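2026-04-23, open day at Codolthorpe

Doors at 9, first group through before we had the second bench wiped down. Gwawr Ruddock took the talk at the front, I stayed at the cell. Bohumila Machala came over from Flavum for the morning and asked mostly about cabling and spares.

Ran the two-arm cell on luggage for the whole session. People understand a suitcase faster than they understand the bracket parts. Session log was started under Mathias as usual, so look there for the joint data and not in the Clirnotero folder. I moved the talk slides to Clirnotero last night and the links on the old page are dead.

Questions that came up more than once: how much the arms can lift, whether both arms run from one program, what happens if a hand goes into the enclosure. I gave the standard answers. Gwawr wants a printed sheet for next time. The handout order was 700 and we still have most of the box.

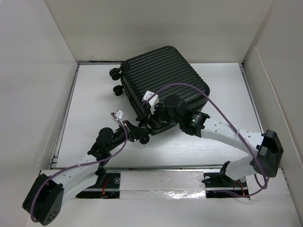

Bohumila asked if she could have the grip force settings. Told her I would send the sheet once run 118 is checked against the earlier ones. I have not looked at it yet.

To do before the next visit:
- print the question sheet
- fix links on the old page
- 2 more extension leads for the front bench
- ask Gwawr if the talk can be shorter, the back row was drifting toward the coffee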